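Best way to clean a grey tote with sloping sides?

Hasto Storage Forum > Workshop and Garage > Boxes, bins and totes

midelano_mick
I've got a big open grey bin that has been collecting grime since April. The sides slope inwards, so everything that falls in slides to the bottom and stays there, like relatives on a sofa. Washing-up liquid shifted some of it. The dark speckly marks on the slope have stayed put. Anyone got past this stage without buying another bin?

tullska765
Bicarb paste, old toothbrush, leave it for 5 minutes. Don't use a scouring pad. I did, and now mine has a matt patch that grabs dirt from across the room.

Adanech Dinsa
Disagree about the pad. A worn one is fine if you go gently. Once the surface is scuffed you've lost the showroom look anyway, and it's a bin. Mine holds blocks. It has never been asked to impress anyone.

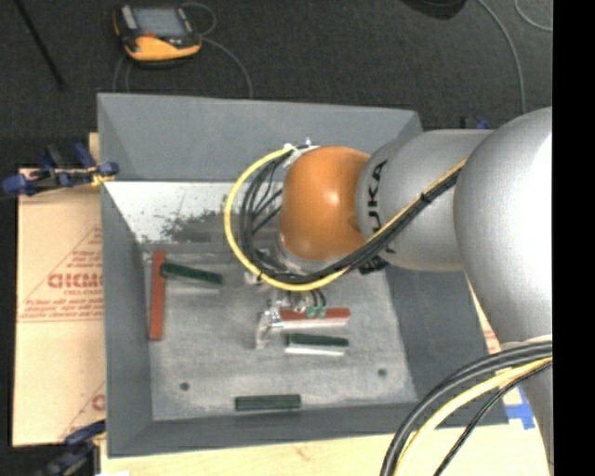
Five blocks in the bottom, smudge on the pale slope at the back.

tullska765
That slope is what I mean about scuffing! White and scratched, and the mark has moved in as a sitting tenant. I'd still try the paste.

Adanech Dinsa
I have tried the paste. The smudge enjoyed it.

endale_1321
Is it dirt, though? Speckled marks can be rubbed-off colour from whatever you keep in there. Wipe a bit with a white cloth and a drop of surgical spirit, somewhere you won't mind if it goes dull. If the cloth comes up coloured, you have your answer.

midelano_mick
Tried the spirit on mine. Cloth came up black, bin looks the same. I seem to have found an endless supply.

tullska765
Then do it again. You stopped at one cloth, didn't you?

midelano_mick
I stopped at one cloth.

endale_1321
Also, put a mat in the bottom afterwards. Cut it a touch small or the sloping sides will make it ride up.

Adanech Dinsa
No mat for me. Grit gets under it and then you're cleaning two things. I tip mine out, brush it and put the blocks back.

midelano_mick
Fourth cloth now. It is paler — I'm not prepared to say clean. Will do the other end after tea.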